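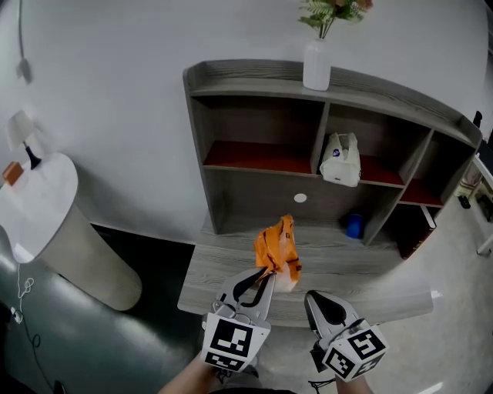
My daughter had said eleven words to me since we left Bestbridge, and four of those were the name of a sandwich. I'd been keeping track in my head, the way you do when your child turns fifteen and the house goes quiet.

Then the 91 broke down on the hill above Jendus.

The driver told us a replacement was coming from the Evotgate depot, and everybody groaned except me. I was thrilled! A whole bus shelter to ourselves, a bench, a view of wet sheep, and her phone on two per cent. I had so many questions saved up. I opened my mouth to ask how maths was going and, for once in my life, shut it again.

We watched the sheep. One of them was standing on another one's foot.

"That one's you," she said.

"Which?"

"The one doing the standing."

I laughed so hard that I had to hold on to the timetable. She tried not to join in, and her shoulders went first, just as they did when she was tiny and I'd pretend to lose her in the duvet. After that it all came tumbling out — the play she hadn't auditioned for, the friend who had stopped saving her a seat in February, the way she ate her lunch in the music corridor now and told me the canteen was fine.

February! I wanted to leap up and ring the school. I wanted to ring the friend's mother, and possibly the friend. I had a speech ready and it was a good one, with a bit about my own school days in it.

"Do you want me to do anything?" I asked.

She thought about it properly. She pulled her sleeves down over her hands and looked at the road.

"No. Can you just know about it?"

"I can do that," I said. "I'd love to do that."

She leaned on me then, all elbow and damp hair, and told me about a song she was writing. It had 274 words and no chorus. She said the whole of it to me, quite fast, staring straight ahead, and I didn't say it was lovely until she'd got right to the end. There was a line in it about our kitchen light. I hadn't known she could see it from her bed.

The new bus came round the bend with its wipers going, and I could have cheerfully waved it past.

"Top deck?" she said.

"Front seats," I said, and we ran for it.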